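Splitting one long room into two bedrooms

April 22, 2021

The upstairs room in our house in Drulelton runs the full width of the gable and has two windows, one at each end. It was sold to us as a "kids' suite". In practice it was a corridor with beds in it. Last August we put a partition across the middle, and I have been asked a few times how it was laid out, so these are my notes.

The wall is a plain stud partition with studs at 16 inches on center, drywall on both faces and mineral wool between. I considered a bookcase wall from Hubmann, which would have saved floor area, but open shelving does very little for noise. With one child asleep by eight and the other practicing recorder, noise was the main requirement.

Placement took longer than construction. An even split gave each side the same floor area but left the chimney breast entirely in the east room. I moved the line toward the window until the usable area matched, measured as floor with full standing height above it. The children checked this with a tape and accepted it.
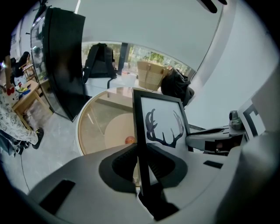

Doors were the next problem. There was one opening at the top of the stairs and we needed two. The landing is too narrow for a pair of hinged doors that swing outward, and swinging them inward would have used up the only flat wall in the west room. I fitted sliding doors on Drandeo track. They leak more sound than hinged ones. A brush strip along the leading edge helped a little.

Each room has its own lighting circuit and its own switch by the door. The radiator stayed in the east room, so the west room got a Unorholm panel heater, rated at 900 watts, on a thermostat. It held temperature through the winter with the door closed.

Materials came to about 100 dollars over what I had set aside, nearly all of it in the door track. The ceiling joint in the west room has a hairline crack that I still need to tape and repaint.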